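Armchair Reupholstery FAQ: the things you keep asking me

I do one chair at a time in my back bedroom in Clumton, and my inbox is mostly the same questions. So I've put my answers in one place!

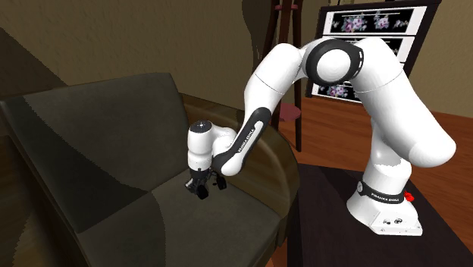 Hilde Verstraete wrote in to say I should start with the money, as that's what she wanted to know before she touched a single staple. Fair enough, Hilde, money first.

Is it cheaper than buying a new chair?

Sometimes. If you already own the chair and the frame is solid, then yes, usually. My last one took 76 dollars in fabric and I already had the tools. A big wingback with buttons all over the back is a different story, and you can easily spend more than you'd pay for something new. I still do it (I like old chairs, what can I say).

How do I know if the frame is worth saving?

Grab the arms and rock it. Then grab the back and do the same. A little creak doesn't bother me. If a joint opens up when you push, it needs glue and clamps before any fabric goes near it, and if a rail has split all the way along I'd walk away unless the chair belonged to your grandmother. Flip it over too and look for tiny round holes with fine dust around them. That's woodworm, and I don't bring those chairs into the house.

How much fabric do I need?

For a plain armchair with one loose seat cushion I buy 5 yards. Add more for a big pattern, because the repeats have to line up and that eats fabric like you wouldn't believe. Roel Van der Linden emailed me after running out with only the outside back left to cover, and the shop had sold the last of the roll. He used a contrasting fabric there and now tells people he planned it.

What kind of fabric should a beginner pick?

A medium-weight woven in one solid color. Dark gray is very forgiving, and so is navy. Stay away from velvet your first time – it has a direction, it creeps while you're sewing, and every piece has to run the same way. Stripes are worse. A stripe that's off by a hair will stare at you every evening for the next ten years.

Can I leave the old fabric on and go over it?

You can, and I did on my first chair, and I regretted it. The corners get fat and the new fabric slides around. Take the old stuff off carefully, write on each piece where it came from (chalk works, so does masking tape), and use the pieces as your pattern. Take pictures as you go. More than you think you need.

How many staples are in one of these things?

Oh, you'll love this. I kept a jar once and tipped it out at the end: 1,356. Pull them with a proper staple lifter and a pair of pliers, and wear glasses. They fly.

Do I have to replace the foam?

Press your hand into it. If it comes back slowly or crumbles at the edges, replace it. Otherwise I leave it and lay fresh batting over the top, which softens the corners and helps the cover slide on.

Do I need a special sewing machine?

Not for most fabrics. My ordinary home machine manages fine with a heavy-duty needle and a long stitch, as long as I go slowly over the thick bits. Welting is where it starts to complain, so I turn the wheel by hand there.

How long does it take?

My first one dragged on from April until the leaves came down. Now I can do a simple chair in a couple of weeks of evenings, with breaks for sulking. Stripping it takes longer than covering it, every single time.

Will you do my chair for me?

Sorry, no! I've only got room for mine. Try asking at your local fabric store, they generally know who does good work nearby.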